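Handheld demonstration gathering

Handheld demonstration gathering (people at Trundale just say "handhelds", and so will I) is a way of collecting examples for a robot that learns by imitation. A person picks up a gripper, does a chore with it, and the recording of that chore goes into the pile the robot later learns from. I wrote most of this entry for the Candville wiki after a long stretch of doing the work myself, so please forgive the "I" turning up all over the place. The older entry was dry as toast and half of it described equipment we'd stopped using!

Where the name comes from

The older way of doing things is called teleoperation: you sit at a set of controls and drive the real robot arm through the task. It works, but it's slow, and you need the robot. With a handheld you leave the arm out of it and carry only the business end around. The fingers open and close when your hand does, a camera on the tool looks at what the fingers are doing, and your own arm supplies all the moving about. Some writers call it "robot-free collection," which I've always found a bit grand.

What gets recorded

One try at one task is called an episode. For each episode you want the video from the gripper, how far open the fingers were at every moment, and the path the tool took through space. That last one is the fussy part. Some setups work it out from the video and a motion sensor, some use printed marker patterns that a camera can find easily, and plenty use both. If you work with two grippers (one per hand, for folding or pouring or anything where you need to hold something still), the recordings have to line up in time as well, or the left hand ends up reacting to things the right hand hasn't done yet.

A camera worn on the head is a common extra. It gives the wider view that the gripper cameras miss, and it's handy when you're going back through an episode wondering what on earth happened.

A working session

My sessions went like this. Check the clocks, open and close each gripper all the way a couple of times so the software knows its range, put the objects out, record, reset, record again. The resetting takes longer than the task! You also have to move things a little every time, or the robot learns that the cup lives in one exact spot and is lost when it doesn't.

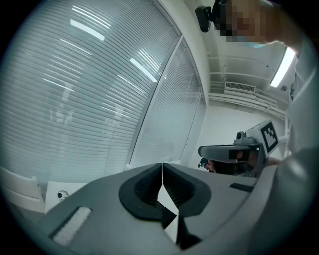 Unai Cifuentes disagrees with me on how much to move things, and he has asked for that to go in. His view is that new people scatter the objects too widely too early, and he'd sooner see a few hundred tidy episodes with small changes before anybody gets adventurous. I did it the other way round on the Casado set and had to throw a fair bit out, so he may have a point.

How many is enough

It depends on the chore, which is an annoying answer. Our first target for Casado was 1000 episodes of a single task, and 729 of them survived checking. Zatville, the bigger mixed collection, stood at 3457 when I last looked. The usual reasons for dropping an episode are lost tracking, a dropped object, a hand in front of the lens, or a person who stopped halfway to scratch their nose (me, more than once).

Dropped objects are a sore subject, by the way. Nusrat Gondal keeps them if the person picks the thing up again and finishes, on the grounds that a robot needs to see a recovery or two. Ainhoa Barrios bins them. The wiki has no house rule yet, so write down which you did.

Known problems

People are quicker and bendier than robot arms. You can twist your wrist into a position that the arm simply can't reach, and that episode will look lovely and be no use to it. Go a bit slower than feels natural and keep your elbow honest. Tired hands also make sloppy grasps, so swap over before it gets to that.

See also: teleoperation; episode checking; marker tracking; imitation learning.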